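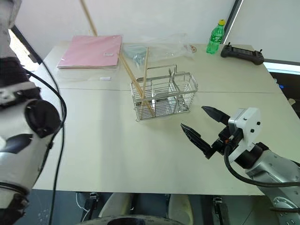 Wire basket with dividers, wooden sticks in the left compartment.

WUMGATE HALL USERS' GROUP
Minutes of the May meeting, small meeting room, 7.30 pm

1. Apologies and previous minutes
Apologies were received from the allotment society. The minutes of the previous meeting were agreed with one correction: under item 4, "boiler" should read "water heater".

2. Water heater
The kitchen heater has been inspected by Gruris. The thermostat is worn and the pressure valve weeps when the tank is at full temperature. Gruris quoted £383 for both parts, fitted. The quote was accepted. The heater will be isolated at the wall switch overnight until the work is done. Users needing hot water before 9 am should switch it on when they arrive.

3. Hire charges
The hourly rate for the main hall stays as it is. The kitchen will be charged separately when booked without the hall. A proposal to charge for the car park was discussed and not taken forward. Regular users who cancel with less than 5 days' notice will be invoiced in full, as the present terms already state but which has not been applied evenly.

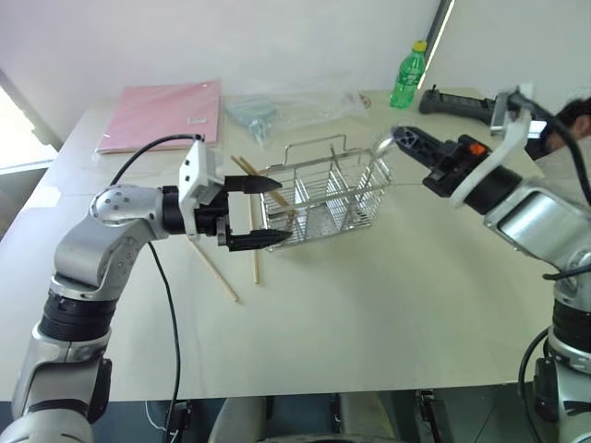

4. Floor of the main hall
The badminton club reported that the finish is wearing through near the stage steps. Nepia can sand and seal the whole floor during the August closure, or treat the worn strip only. The strip repair is cheaper but would show as a different shade. It was agreed to ask for both prices in writing. Chairs are to be lifted and not dragged. The felt pads on the older stack need replacing.

5. Storage cupboards
Cupboard 3 has been left unlocked on several evenings. The lock works but the key must be turned twice. A label will be fixed to the door. The playgroup asked for an extra shelf and was told that it may put one up at its own cost, subject to the wall being checked for pipes.

6. Booking system
The trial of Ament for online bookings continues. Double bookings have stopped, but the calendar does not show setting-up time, and two groups met in the doorway as a result. Setting-up time is to be entered as part of the booking. The paper diary stays in the lobby until the end of the trial.

7. Any other business
The outside light by the bins comes on in daylight. The sensor will be cleaned first and replaced if that makes no difference.
The dance class asked whether the side door could be wedged open in warm weather. It is a fire door and must stay shut.

The meeting closed at 8.50 pm. Items for the next agenda to be left in the lobby tray.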